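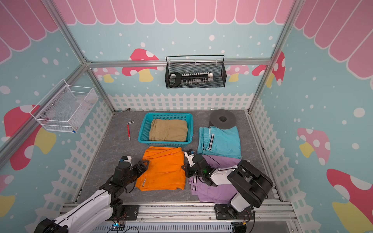

# Grasp planner picks the wrong layer on folded stacks

**mkell_ctl** wrote:

Two-arm cell, Waro planner, Grerinska for segmentation. Task is to take folded garments off the table and put them in the teal basket. With the orange one I get a clean approach from both sides. With the purple one the planner keeps choosing the striped trim as the top edge, and the fingers close on a single layer.

Over 238 logged attempts the mask is fine. The grasp point is what drifts. Controller runs at 500 Hz, planner at 4 Hz. Config is stock apart from the approach angle.

**tern803** wrote:

Stripes are a known problem in Grerinska. The edge head treats high contrast bands as depth steps. Drop the edge weight to zero and rank on depth only.

**mkell_ctl** wrote:

Tried that on Sunday. The trim stopped winning, but then it missed the real fold on the orange one, where the diagonal is nearly flat.

**osh_fork** wrote:

I disagree with depth only. You are throwing away the one cue that works on flat folds. Osham has a patch that checks each edge candidate against the wrist view before it commits. It costs one planner cycle.

Also, what does the wrist camera see once the fingers are closed? With soft cloth the scene model is stale by then.

**mkell_ctl** wrote:

Wrist view with the khaki one in the gripper. The model still has it as a flat rectangle at this point.

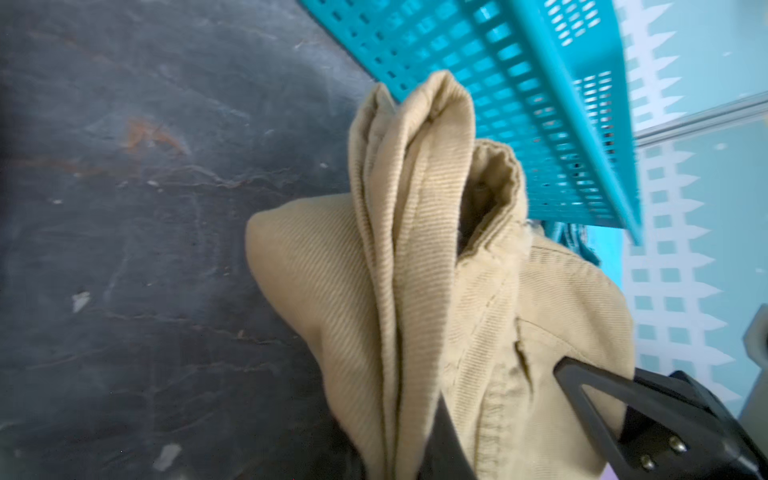

## Replies after the wrist view

**osh_fork** wrote:

Your model is wrong there by a wide margin. The cloth is bunched into tall folds and the basket wall is right behind it. If the place motion is planned from the flat shape, the clearance number means nothing.

**tern803** wrote:

Agree on the stale model, not on the patch. It fixes the pick and leaves the place alone. I would re-segment after closing and plan the place from a bounding hull - slower, but it fails safe.

**lq_branch** wrote:

The Lindqvist fork does the hull update already. Set `replan_on_close: true`. Build 803 or later, older ones ignore the flag without a warning.

**mkell_ctl** wrote:

I'm on an older build, so that flag was doing nothing. Updating now. Will run the purple one with and without the Osham patch and post both logs.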